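4. The Kitchen Unit

4.1 Setting and participants

The unit took up the second half of an elective in introductory robotics at Mahmoudi, a two-year college with one computer lab and no robot. We mention the missing robot early because it shaped every decision that follows, including several we would like to have made on other grounds. The class enrolled 19 students, of whom 15 had written at least one program before and four had signed up under the impression that the course involved building something with a soldering iron. Two of those four stayed, and one of them ended up writing the grader described in Section 4.4.

Students worked in 5 teams. We let them choose their own partners, a practice the literature is divided on and which our students were not divided on at all. The second author (Baert) ran the lab sessions. The first author (Cabello) gave the lectures and was available by email, a channel the students used mostly to ask when Baert would be in.

4.2 The task

Each team was to program a simulated arm to pick up one object in a kitchen and put it down somewhere else in the same kitchen. In the course catalog this is called "mobile manipulation in domestic environments." Students called it "the dishes," although the rules did not require that any dishes be involved.

A kitchen was chosen after a vote. The other candidates were a warehouse, which the students thought boring, and a hospital room, which they thought would make them feel bad when they dropped things. Everyone has stood at a kitchen counter, and we hoped that this would help students to notice when their robot was doing something silly. It did help them notice. It was less useful in getting them to stop it, and for most of May the lab was full of people watching an arm do something silly and saying so.

The scenes were built in Skemuva, the simulator we had used the year before, and the task files were handed out through Bemia, the college's course platform. Each team received the same starting layout, the same arm model, and a controller with three working functions: move to a pose, open the gripper, close the gripper. Everything else was theirs to write. We had meant to supply a fourth function for checking whether the gripper was holding anything. It was not ready in the first week, and by the second week the teams had written their own versions, all different, so we withdrew ours and have since described this as a design choice.

4.3 What the teams did

The logs show 504 runs over the unit, counting only those that reached the first motion command. Runs that failed before that point were usually typing errors, and we did not think it kind to publish them.

Work fell into two stages. In the first, teams wrote down a fixed list of poses by hand, ran it, watched the arm miss, and changed a number. The number was changed again. One team kept a paper notebook of these numbers, which was a fine idea until two members began keeping separate notebooks. Progress in this stage was real but hard to hand on to anyone, since the only person who understood why the wrist was turned by a given amount was the person who had turned it, and by the next session that person had often forgotten.

In the second stage, teams moved to computing the approach from the position of the object. This was the point of the unit and we had set aside a full lecture for it. Three of the teams got there before the lecture, out of irritation. Their questions were much better than the ones we had prepared answers for. They wanted to know how high above a surface the hand should stay while crossing it, whether the elbow could be told to keep out of the way, and who had decided that angles should be in radians.

The counter work brought these questions to a head. Figure 3 comes from this stage. Getting the fingers near the counter without pushing them through it is mostly a matter of choosing a sensible approach angle, and students who had treated the gripper as a point in space discovered that it has sides. Several teams first came straight down. Most switched to a slanted approach once they had seen what a straight one asked of the wrist.

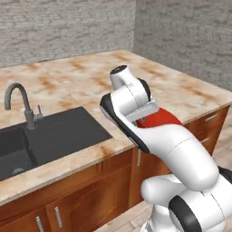 Figure 3. Simulated arm with a red object held in the gripper, low over the counter beside the sink. Counter stage of the kitchen unit.

The sink caused more argument than any other part of the kitchen. The rules said that the object had to come to rest "on a surface," and it was soon pointed out to us that the bottom of a sink is a surface. So, for that matter, is the floor. We rewrote the rule to say "on the surface named in the task file," and the next morning received a task file in which the named surface had been edited. The team responsible was made to present its work first.

4.4 Grading

Half of the grade came from an automatic check that compared the final position of the object with the target. The other half came from a short oral session in which each student, alone, had to open the team's code at a line picked by the instructor and say what would happen if it were deleted. Students disliked the oral part before it took place and were fairly generous about it afterward. A few volunteered that they had learned what their own program did while getting ready to explain it.

The automatic check had a weakness. It looked only at where the object ended up, and was perfectly content with an arm that knocked the object into place with its elbow. Team 4 found this out by accident and, to their credit, reported it. Team 2 found it out on purpose. The revised check also requires that the object be between the fingers for part of the run. We have passed it on to our colleagues at Laltidano, who teach a similar course and have students of their own.

4.5 Limits

All of this took place in simulation, where a collision costs nothing and the arm can be put back where it started by pressing a key. Students were fast and brave under these conditions, and we would not expect either to survive contact with a real machine that somebody had to sign for. The groups were small, the instructors were also the authors, and there was no comparison class. The end-of-unit survey was answered in the last few minutes before lunch. We report its results in Section 5 with that hour in mind.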